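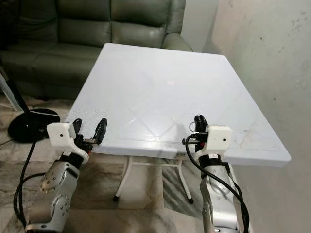 March, after supper

Piret has sent me another one. Somebody on the internet says women's shirts button on the left because rich ladies were dressed by their maids, and the maids were right-handed, and so the buttons went where the maid could get at them. She sent it with three exclamation marks. I have now heard this story from my sister, from Merike at work, from a tea towel, and from the back of the hang tag on a blouse I did not buy, and I have yet to hear where any of them got it.

My trouble with the maid story is that rich men had servants too. A gentleman had a valet to do him up, and his buttons stayed put on the right. Did valets all come left-handed? I wrote this to Piret and she wrote back "well that's just what it says." Then she sent the other version, the one where men needed the right hand free to draw a sword and so the coat had to open a certain way. Fine, but most men never owned a sword. They owned a shovel. And the third version, about nursing a baby in the left arm, which at least has a baby in it, but I have buttoned and unbuttoned a shirt with a baby on either side and the buttons were the least of it.

I don't know why they're on the left. I suspect somebody started doing it and the pattern cutters after him copied the pattern. That would make a poor tea towel.

Wore the Nornico shirt today for the first time since it came, the one with the snaps made to look like buttons. I bought it against my own judgment. The page said the snaps were tested to 1,000 openings, and I stood in the kitchen working out what that meant. Nine snaps down the front. If they mean 1,000 per snap, that's a shirt put on once a day for a couple of years and change, counting on and off as one. If they mean 1,000 altogether, it is done before summer is over. The page doesn't say. I wrote and asked them and got a reply thanking me for my interest in quality.

It also had 3,533 reviews, nearly all of them delighted, and the ones I read all seemed to have been written within an hour of opening the bag. "Just arrived, love it!" Well, of course. Everybody loves a shirt in the first hour. I want the review from the person who has washed it all winter and knows what the collar does. There was one like that, from a woman who said the second snap from the top lets go when she reaches for the seat belt. I read it three times and bought the shirt anyway, so I can't be smug.

Second snap let go at 10 in the morning. Not the seat belt, I was getting a binder down. Merike saw and kindly said nothing, then less kindly said "is that the new one?"

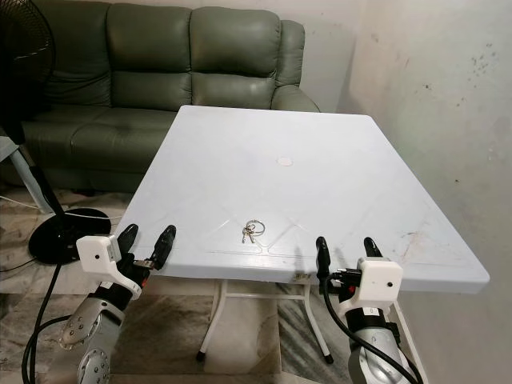
Keys on the white table

Took the shirt over to Agnese's after work because she has the pliers for setting snaps and I have never been able to get one in straight. She looked at the back of the placket and said what I'd been afraid of, that there is hardly anything behind the snaps. One layer of shirt cloth, folded once, and a bit of fusible that has already started to bubble at the hem end. So the snap might be as good as they claim. It could open and close until we're all dead. It's the cloth around it that will go, and I don't see a test for that on the page. I said so and Agnese said I should have been a lawyer. I said a lawyer would have been paid for reading all those reviews.

She offered to put a strip of twill tape down the inside and reset the top three. I said yes to the tape. I'm less sure about resetting, as each time you pull one out the hole is a bit bigger, and then you need a larger snap, and then the top three don't match the rest. She thinks I worry too much. She may be right but it's my shirt. We agreed on the second one only and to see how it goes.

While she worked she told me about the thing Austra Stankevičius is selling, magnets sewn into the front of a cardigan, from some outfit called Kevateck. No buttons at all, it "closes itself." Agnese had tried one on and it did close itself, a little to the left of where she wanted it, and then closed itself onto the oven door. I laughed, but I can see the use of it for stiff hands. My mother gave up her good gray dress in the end on account of the cuffs and would have been glad of a magnet. I'd just like someone to tell me what happens in the wash before I hand over the money. Austra says it's fine in the wash. Austra also said that about the Sestura linen, and I have a pair of pants from that adventure that would now fit a child of nine.

There's a talk next month on the history of fastenings, upstairs at Liepiņa's, the fabric place, with cake. Piret wants us both to go. The flyer promises "the surprising truth about the hook and eye." I am trying to think what that could be. It's a hook. It goes in the eye. But the cake there is good, and I can ask about the left-hand buttons in front of people, and see if whoever is giving the talk says maids.

Tried the shirt on again just now with the tape in. It hangs better, I'll give it that. The front is stiffer and doesn't gape when I sit. I put it on and off a few times at the mirror and then remembered that was coming out of the 1,000.

Things to do: get more twill tape, the narrow, white not cream. Return Agnese's seam ripper, which I have walked off with again. Look in the button tin for the one off the navy coat before I go and buy a whole card of them for the sake of one. Write back to Nornico and ask the question again in shorter words.

Piret just wrote. She has found a fourth theory about the buttons and it's Napoleon. I'm going to bed.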